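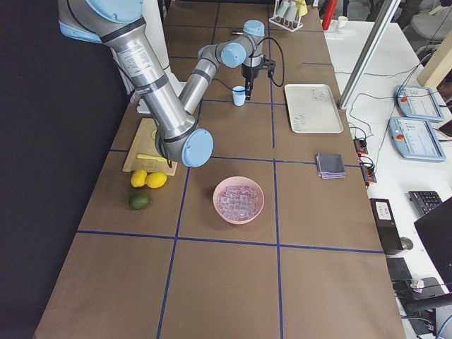
Drinks layout on the big table. Board, knife, lemons and lime on the left, ice in the pink bowl, paper cup standing by.

July, just after 3 in the afternoon

Notes on the cold drinks table before I forget everything. I've moved the layout around so many times this month that I can't remember which version I liked, so this one's getting written up properly (Wissam, if you're reading, this is also the answer to your message).

The cutting board stays on the left. I tried it in the middle back in the Kemley room and you end up reaching over the ice for everything, which is miserable. With it on the left, the citrus can sit right at the front edge of the board and the bowl is an easy reach across. I like the board on a bit of an angle too, it just suits how my arm comes in, but Wissam squares it up every time he walks past so I'm noting here that the angle is on purpose!

Lemons: the Rizk ones are all over the place for size. The rounder ones roll if you look at them sideways, so I park them touching each other and they mostly behave. Limes are a bit sad at the moment, skins going mottled, but fine inside when I cut a couple at lunch. I'd still rather pay a bit more and get them from the shop near the Berkstead tram stop. A lime for garnish needs to look decent. For juice, who cares.

Ice: fill the bowl nearly to the top and don't go past it. I did a heaped bowl once and spent the next half hour chasing cubes across the paper. The pink bowl is a good size for this, wide enough to get a scoop in without knocking the side.

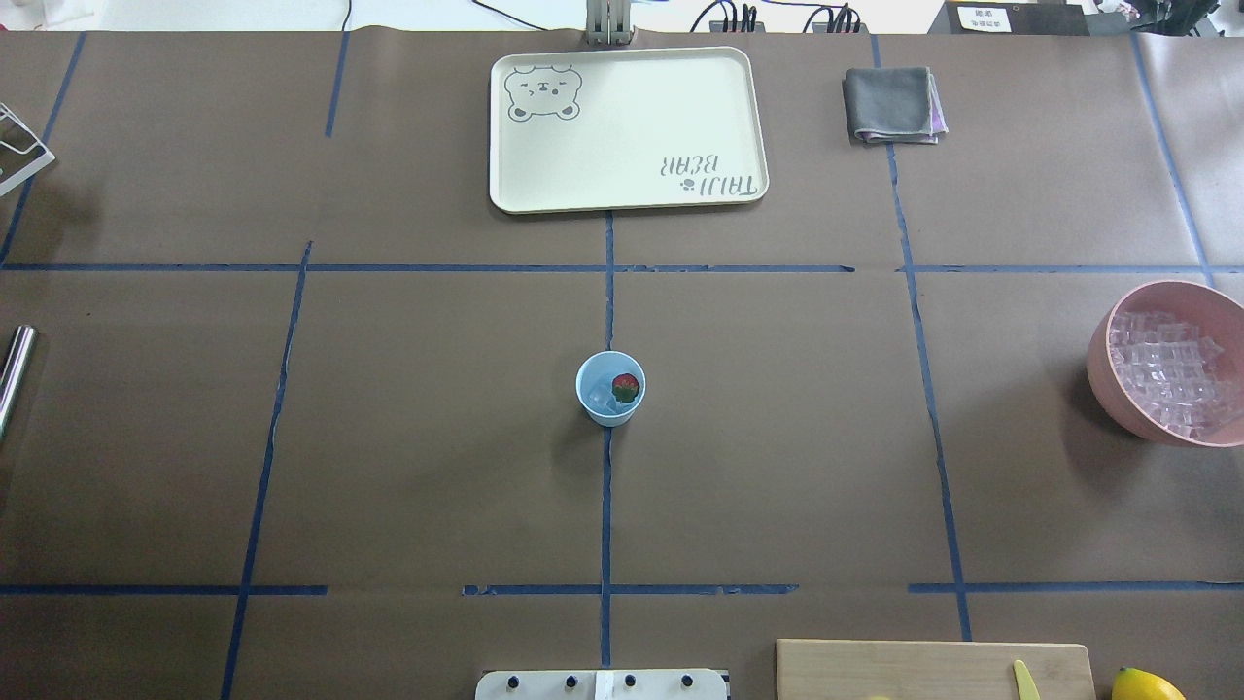
Strawberry and ice in the blue cup, bear tray behind, folded cloth over to the right.

The strawberry version is the one I'm keenest on. No cutting at all, just fruit and ice in a cup, and it looks cheerful. I leave the green top on. Wissam thinks that's lazy and says people don't want leaves in their drink, and he may have a point, but with the top off the berry looks like it's been through something. Happy to put it to a vote at the Vosia meeting.

The blue plastic cup goes dead centre, on the tape line. I had it off in a corner of its square for a while and kept losing track of which square was meant to be which. The tray (TAIJI BEAR, the one with the sleepy bear face) sits up at the top of the middle line. It has a raised rim, so it's good for catching drips if you carry the finished cup over on it. Cloth stays folded small, to the right of the tray. If it's left open it creeps over the tape and gets into everything.

Speaking of tape, it needs redoing. The paper has wrinkled along the seams and a couple of the lines are wandering. I'd do the paper first, pull it tight, then tape. Last time I did it the other way round and had to peel the lot. We have 5 rolls of the blue left in the cupboard and over 2,000 paper cups, which should see us out until the next century. Somebody ordered by the carton and thought it was by the sleeve (it was me).

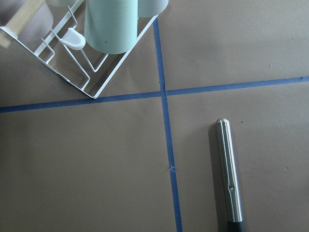

The wire rack, with the mint-green cups, the greyish ones and a wooden handle resting across.

Rack notes. Cups go in bottoms down toward the table side, and leave a bit of space between them. The big mint cups hog the prongs, so put those in first and fit the smaller pale ones in the gaps. Anything with a wooden handle can rest across the wires for now, but it gets in the way of the cups and I'd like a jar or something for those. There's a dark speck on the side of one of the mint cups as well. I'll have a go at it with bicarb tomorrow and if it's a mark in the plastic, so be it.

I keep the rack off to one side of the tape so the squares stay free for the cups in use. It still drifts inward. Might stick a little corner of tape down to show where it lives.

To do:
New paper, then new tape.
Better limes.
Jar for the wooden things.
Write 97 on the lid of the spare cup box, it's the only one without a shelf number and I've opened it by mistake twice.
Ask Wissam whether the leaves are really such a big deal.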